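4.3 Fitting and checking the finger pads

Do this procedure when new pads are fitted, and again after 170 hours of use. Read section 4.2 first if the linkage was taken apart.

1. Switch off the gripper and remove the battery.
2. Wipe both pads with a damp cloth. Let them dry completely.
3. Press each pad into its seat until the edge is flush with the black plate.
4. Turn the pivot pins with a finger. They must not move sideways.

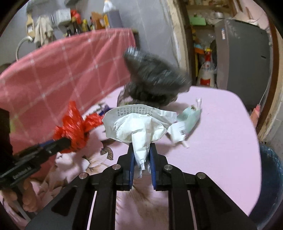

Thin material is the best first test for new pads, as it shows quickly if one pad is sitting too high. Take tissue or light paper and close the jaws slowly. The crumpled white paper is pinched between the two blue pads, with its tail hanging down between them, and this is the grip you should try to get. If the sheet slides out to one side, repeat step 3.

CAUTION: Keep your fingers away from the slots in the plates when the jaws are closing.

5. Open the jaws fully before you approach a larger object. Both fingers should stop at the same angle.
6. Bring the open fingers over the object and centre it before closing.

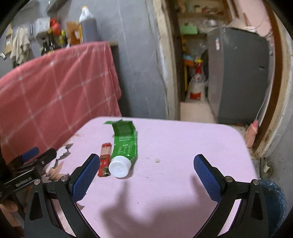

Figure 4-6. Jaws wide open over the table, tube nearer to the left finger.

Note – in a position like Figure 4-6, move the gripper to the left before you close. Otherwise one pad touches first and pushes the object away.

7. Close and open the jaws 20 times with no load. Listen for scraping.
8. Write the cycle count in the Gelton service sheet. If it is over 3,537, order a new pad set from Fudeck.

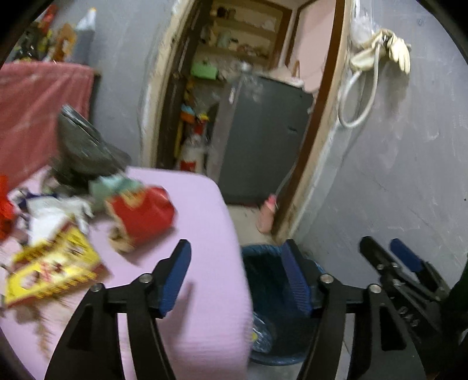 Desmond Dvorak

For work at a table with a bin beside it, check also the full opening over the rim. Crumpled packets and wrappers can catch on the linkage bars – open the jaws and take them out by hand, with the battery removed. Do not pull on the pads. A pad that has lifted at one corner must be replaced, never glued.

Continue with section 4.4, Storage.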